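I don't trust most advice on getting marks and scratches out of a pale tabletop, and I've tried a fair bit of it. Toothpaste, walnut halves, mayonnaise. What follows is the short version of what's left once you throw out the rubbish.

## Work out what you've got

1. Wipe the top with warm water and one drop of dish soap, then dry it. Plenty of "scratches" are just rubbed-off gunk from the bottom of a mug.
2. Drag a fingernail across each mark. If it doesn't catch, it's a scuff. If it does, you have a scratch, and no cream will lift it out.

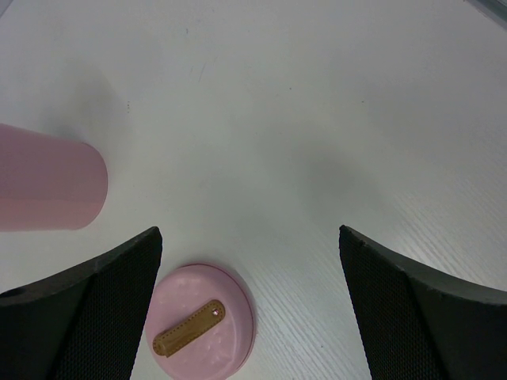
3. Check under the edge to see if the top is solid, veneer or a printed surface. Sellers are vague on this. My Wutton table was listed as "wood style", which could mean anything.

## Scuffs

1. Start with a white pencil eraser. Light pressure, 6 strokes, then look.
2. Still there? Use a damp cloth with a pinch of baking soda. Try it on a hidden spot first – it can dull a shiny finish.
3. Rinse the cloth and wipe along the grain, even if the grain is only printed. Residue sits in the grooves and dries chalky.
4. Look again from a low angle by a window. Overhead light hides everything.

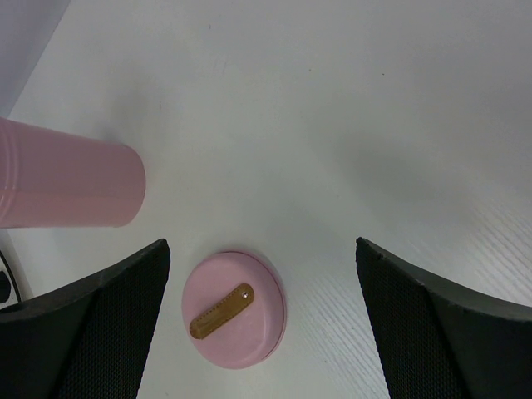
## Scratches

Tiltix sells a white filler stick, and so does Estier. I bought both and couldn't tell them apart, so get the cheaper one.

1. Rub the stick across the scratch, not along it.
2. Scrape the extra off with an old plastic card.
3. Leave it for 72 hours. The packet says 3, and I don't believe the packet. Mine still dented under a thumbnail the next morning.
4. Do a second pass only if you can still feel an edge.

Erlinda Fajardo, who fixes up old kitchen furniture, reckons filler on a printed top lasts until the first careless dinner. Mine went on in January and has held so far, though I'm fussy about where the cutlery goes.
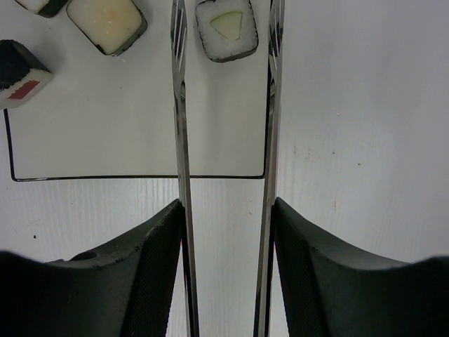 *Forks, tines up.*

Skip the Venckus polish. It made the whole top greasy and the marks came back with the next wash.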